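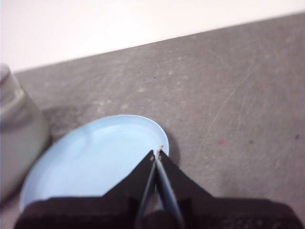

Chapter 4
Surfaces and What We Claim About Them

Most cleaning advice is repeated far more often than it is tested. A tabletop gets scratched, somebody blames the plates, and within a year the blame has become a rule. Ask for the evidence and you will usually be handed another rule.

This chapter takes a harder look. We begin with gray, mottled tops, which are sold as "forgiving" because they hide crumbs and specks. Whether hiding dirt is a virtue in a place where people eat is left for Section 4.2.

Later sections use the Pledcombe wipe trials, in which 18 tables were cleaned daily for 36 weeks. The results are less tidy than the Omness care leaflet suggests.

Before you read on

Find a table you use every day. Look at it from a low angle, near a window, and write down every mark. Then write down which ones you can explain. Be strict.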